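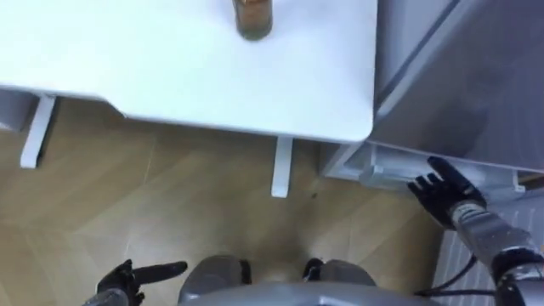 Fig. 13.1 White tabletop with a rounded corner, gray unit alongside, herringbone floor below.

Chapter 13
The Table and What Stands on It

In this chapter
Placing a table against other furniture
Edges, corners and reach
Small items on large surfaces
Floors under legs
The end-of-day pass

Key terms: working edge, dead corner, reach line, abutment, foot bar, parking spot

Read before class. Bring a tape measure, a soft pencil, and your floor plan from Chapter 12. If you lost the floor plan, draw a new one, quick is fine.

We spent the last chapter on walls, windows and doors. Now the furniture goes in. Tables first. Chairs wait until the next chapter, lighting after that, and storage we only touch on where it bumps into a table. Which it does, a lot.

Start with Fig. 13.1. White top, smooth, matte. A gray unit right up against the end of it. Two pieces of furniture meeting like that is called an abutment and most of the trouble in a small workroom happens at one. Crumbs go down it. Pens too. If the two tops are at different heights you get a ledge, and people will put things on the ledge. Push the pieces tight together or leave a gap wide enough for a cloth and a hand. Anything in between is a place you can't clean.

Then the low part. The unit in the figure has a pale gray drawer or base panel along its lower front, close to a table leg. Check that kind of spot on your own plan. Mark the leg, mark the panel. If the thing opens, mark how far it needs to come out. Students forget this every term, draw a beautiful room, and the drawer opens into a leg. Or into a knee.

The Seltport room

Most of the worked problems in this chapter use one room, the second-floor workroom at Seltport. Chun-yin Ko drew the plan and Theano Economou kept the notes over one long August. You will find the full plan on page 131. The wall run on the plan is 43 inches shorter than the first drawing said. Somebody measured to the door frame and not the wall. Keep both numbers in your notebook, we come back to the mistake in Problem 3.

Economou's notes are short and worth copying in style:

"Table A to the left of the gray unit. Moved it twice. Corner OK now. Floor gritty near leg again, sweep."

That's a good note. What moved, what is fine, what still needs doing. You don't need full sentences.

Legs and floors

A herringbone floor is hard on the eye when you are lining up furniture. The diagonals pull you off. Don't sight along the boards, measure from the wall at both ends of the table and compare. Wooden boards also show every bit of dirt in the right light, and there's a small dark speck by the leg in Fig. 13.1 that proves it. Sweep around legs before you move a table, not after. Grit under a foot scratches. Felt pads help on legs that end in a point. On a flat foot bar they help less and tend to peel off at one end, so check them when you sweep.

Light floor, white table, gray unit: low contrast all round. Nice to look at. Easy to walk into. Lok-yiu Tse, who taught the first version of this course, made everyone walk the plan with the lights half down and mark where they hit something. We still do it. Wear shoes.
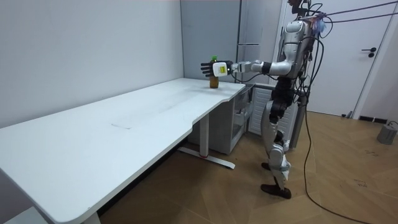
Small items need a parking spot. A parking spot is the one place on a surface where a thing stands when it isn't being used, and everybody in the room knows it. Without one, small things wander to the front edge, then off it. Two rules. Keep it toward an end, so the long middle stays free for work. Keep it back from the working edge. The amber-brown bottle with the green screw cap in Fig. 13.2 is a fair model of both, upright near the right end of the desk and close to the back edge, a long stretch of white left over for whatever comes next. Tall narrow things want this treatment most. A sleeve catches them. Low wide things, a tray or a tape dispenser, can sit farther forward, though not much.

Fig. 13.2 The long desk, right end, with foot bar below.

Look at the front edge of that same desk. A shallow curve is cut into it near the middle and the top gets narrower there, then wide again. The curve is the working edge. You sit or stand into it and both ends come within reach. It also means the top is shallowest right where you work, so a thing parked "at the back" there is nearer to your elbow than the same thing at the end. Measure depth at three places on any curved top: left end, middle of the curve, right end. Write all three down. Do not average them.

The reach line is the arc your fingertips make with the elbow bent and the sholder still. Draw it on the tabletop in soft pencil if the owner lets you, on paper if not. Daily items inside the line. Weekly items just outside. Anything else belongs in a cabinet, see Chapter 16.

Scuffs

Matte white tops mark. There is a faint scuff near the center of the desk in Fig. 13.2, pretty typical, and a scuff like that is often only residue from something dragged across. Damp cloth, then dry cloth. Try a plain eraser next. No scouring powder ever, it takes the matte off and leaves a shiny patch which is worse then the scuff.

The end-of-day pass

So-ying Lam's version, used at Seltport:

Clear the working edge first.
Small items back to their spots, caps on.
Drawers and panels pushed shut.
Wipe left to right, ends included.
Cables off the walkway.
Sweep under the table, legs last.

Same order every day. If you only have time for part of it do the first two lines and the cables.

Before you go on

1. On your floor plan, draw one table and one storage unit meeting at an abutment. Mark any leg that a drawer could hit.
2. Pick a table you use at home. Find its dead corner, the one you never reach for. What has collected there?
3. Redraw the Seltport wall run with the corrected length. Does Table A still fit beside the gray unit? Show the working.
4. Choose a parking spot for one bottle or jar on your own table and keep to it until the next class. Note each time it ends up somewhere else.

Section 13.1 starts with table heights. Have the tape measure out.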